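December 23, 2018

Sunday, shop to myself, and the crystalline glaze kiln finally cooled enough to open. Lid came off at 40 C and I could see blooms on the top shelf before I had my gloves on. Big ones! The Lomen base did it, the one I nearly dropped from the test list in the fall.

Notes while they're fresh.

Clay body was the smooth porcelain from Triltmont, bisqued as usual. Nine tiles, three small bottles, all on catcher dishes with plenty of kiln wash. Glaze mixed in a 3000 gram batch, sieved twice, left overnight. It settles like cement, so stir from the bottom and keep stirring. I brushed on three coats at the foot and four at the shoulder. Next time five at the shoulder, the necks on the bottles came out a little thin and the crystals there are just specks.

Firing: slow to 560, then 200 an hour to the top, no soak up there, dropped as fast as the kiln would let me and held for the growth stage. I split the hold into two steps this time, which is the old Guerra schedule from the binder (blue tab, toward the back). You can read the two steps right in the crystals - a pale ring, then a darker ring outside it, sharp as a pencil line. I have wanted to get those rings for two years.
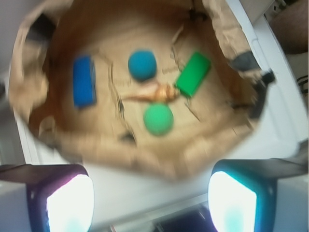

Cobalt tiles are the prettiest of the lot. Background went a soft tan and all the blue moved into the crystals. Copper is lovely too but busier, with so many seeds that they ran into each other and made a kind of frost. Less titanium for copper, I think. I'll cut it in half and see. The manganese tile is brown and dull and I don't need to make another one.

Bottle 2 stuck to its catcher. Scored the line with the glass cutter, warmed it with the torch, one tap and off it came clean. Bottle 3 I was too eager with and took a chip out of the foot. It will grind out on the coarse disk but it will sit a hair lower than the others. Wear the goggles for this, everybody, those runs are glass and they fly.

Shelf 2 fired cooler than shelf 1 again. Cone is barely bent at the back corner. I'm suspicious of the bottom element and would like somebody to put a meter on it before the Fistmont order goes in.

For January: same base, cobalt and a little iron together, hold stretched into three steps. If two steps give two rings I really want to see three. Also a flat plate, just one, to find out how large a crystal gets when it has somewhere to go.

Out of silica. Wash the sieve, I left it soaking in the left sink.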